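**Sarach Table Linens to Ship New Round and Oval Tablecloths With a Repair Program**

GRODISERO, 29 Dec 2025. Sarach, a maker of household table linens, will add a line of washable tablecloths to its range this spring. The line is called Tultley and comes in round, oval and rectangular cuts. The company will also start a mail-in repair program for all of its tablecloths, including those bought before the new line.

Tultley cloths are woven from a cotton and linen blend and are sold prewashed. Sarach has sold pure linen cloths since it opened its Grodisero mill. Customers have asked for a cloth that can go through a home washer and dryer without ironing, and the blend was developed to meet that request. It can be machine washed warm and tumble dried on low.

The first production run will be 4000 cloths. They will be sold through the Sarach website, at the mill store in Grodisero and through independent kitchen and home shops. Orders from shops open in January, and cloths will reach store shelves in early spring.

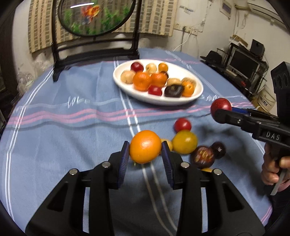

The hem has been changed from earlier Sarach products. The older linen cloths have a narrow single-fold hem, which looks neat when new but tends to curl at the corners after repeated washing. Tultley cloths have a wider double-fold hem with a second row of stitching. On round cloths the hem is eased by hand around the curve before it is sewn. This adds time to each piece, and the mill has trained extra sewing staff for the work.

Sizes are based on the table and include the drop, the part that hangs over the side. Each label states the table size the cloth is meant to fit, along with the finished size of the cloth. Sarach made this change after reviewing returns and finding that wrong size was the most common reason a cloth was sent back. Many buyers had measured the tabletop and ordered a cloth of the same size.

The colors are blue, oatmeal, brick, dark green and white. All five are available in every shape. Napkins in matching colors will be sold in sets of four and sets of eight. A table runner is planned but will not be part of the spring release.

**Testing**

Sarach tested the fabric at home and in the mill. In October, 200 households received a cloth and were asked to use it for everyday meals and wash it as they would any other household item. They returned a short form on fading, shrinkage and stains. The mill ran its own wash tests on sample squares over the same period.

Two changes came out of the household test. The brick color was found to lose some dye in the first wash, and the dyeing process was altered to include a second rinse. Several households also said the care label was scratchy against bare knees. The label is now printed on soft cotton tape and sewn flat into the hem.

Berry and tomato stains were the most frequent complaint in the forms. Sarach will include a printed card with each cloth that explains how to treat fruit, oil, wine and candle wax before washing. The same instructions will be posted on the company website.

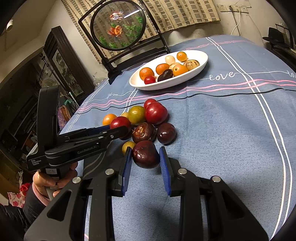 *Assorted fruit and a white oval dish on a blue tablecloth.*

**Repair Program**

The repair program will open to customers on the same day that Tultley goes on sale. Owners of any Sarach tablecloth may mail it to the mill for hem repair, patching or re-dyeing. Hem repair is free for cloths from the Tultley line. A flat fee applies to older cloths and to all patching and re-dyeing, and the fee list will be posted before the program opens.

Sarach ran a small version of the program at the mill store over the past year. Staff repaired 588 cloths in that time, most of them for worn hems or small burns. The mail-in program will use the same workroom, with added table space and a new industrial sewing machine.

Cloths should be washed and dried before they are mailed. The mill will send a note by email when a cloth arrives and another when it ships. Items that cannot be repaired will be returned to the owner, or cut down into napkins if the owner prefers. There is a charge for cutting and hemming napkins.

**Restaurants and Event Halls**

A heavier version of the Tultley cloth will be offered to restaurants, inns and event halls. It will be sold in white and blue only, with a minimum order of ten cloths. Sarach has set aside 500 of these cloths for shipment in the first month of sales. Delivery in the region will be handled by Galbraith, the freight company that already carries Sarach goods to shops.

Commercial customers may order custom sizes. Custom orders need a signed size sheet and cannot be returned unless there is a fault in the fabric or sewing. Samples of the heavier cloth can be requested through the trade desk at the Grodisero mill.

**Availability**

Prices for the full line will be announced with the opening of shop orders in January. The mill store will have display cloths in all five colors and all three shapes, and visitors can borrow a sample square to check the color at home. Existing Sarach linen cloths remain in production, and no current sizes are being dropped.

**About Sarach**

Sarach weaves, dyes and sews table linens at its mill in Grodisero. Its products include tablecloths, napkins, dish towels and aprons. The mill store is open year-round.

**Press and trade inquiries:** Sarach Trade Desk, Grodisero Mill. Fabric samples and color cards are available to editors on request.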